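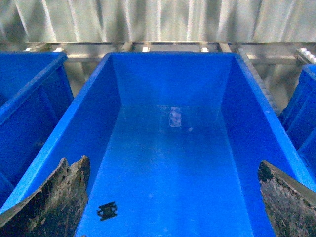 How often do you clean out the blue bins?

Every bin gets emptied and wiped when its stock runs out, and the whole shelf gets done in January whether it needs it or not. I used to do the lot every Sunday, which was madness, and I gave that up once I had more than a handful of them!

What do you keep in them?

Small parts, mostly. I run the spares side of Werklow from a unit in Kestcombe, so it's clips, washers, little hinges, bagged screws and the odd thing I can't name but daren't throw out. I've got 40 bins on the go at the moment (my other half thinks that's plenty).

Why plastic and not cardboard?

I started with cardboard and it went soft along the bottom within a year. Plastic wipes clean, and you can drag it off a metal shelf a thousand times without it going furry at the corners. It does scuff inside, mind you. I've stopped minding.

Does the colour matter?

Only to me. Blue is for small parts, and I find dark bits show up nicely against it. Clear plastic is another story – a see-through bag lying flat on the bottom is very easy to miss, so I always run a hand round before I call a bin empty.

What do you clean them with?

Warm water, a squirt of washing-up liquid and an old tea towel. For sticky patches where a label has been, a dab of cooking oil, leave it ten minutes, then wash it off. Please don't use a scourer! I did two bins that way and they've looked miserable ever since.

I found a stray bit at the bottom of a bin. Can I chuck it?

Pop it in the odds jar first. Ultan Mac Giolla, who packs with me in the afternoons, once binned what he took for a scrap of tape and it was the last clip for a Filport drawer runner. We had a customer waiting for that. The jar gets sorted when it's full, and fluff and crumbs can go straight out.

How full should a bin be?

Two thirds, for me. Any more and things hop over the rim when you pull it forward. For tiny washers I stop at 1,000 to a bin, and for bagged screws it's 200 bags.

Where do your labels go?

On the shelf edge, never on the bin. Bins wander. Yevhen Kuzmenko set up our numbering and it matches the Kostiuk stock sheets, so if you've ordered from us, the number on your packing slip is the shelf number.

Do you sell the bins?

Sorry, no, but I do pass on old ones to anyone local who'll collect. Drop me a line before four o'clock and I'll tell you what's spare.

We use cookies to remember your basket. Accept all | Manage settings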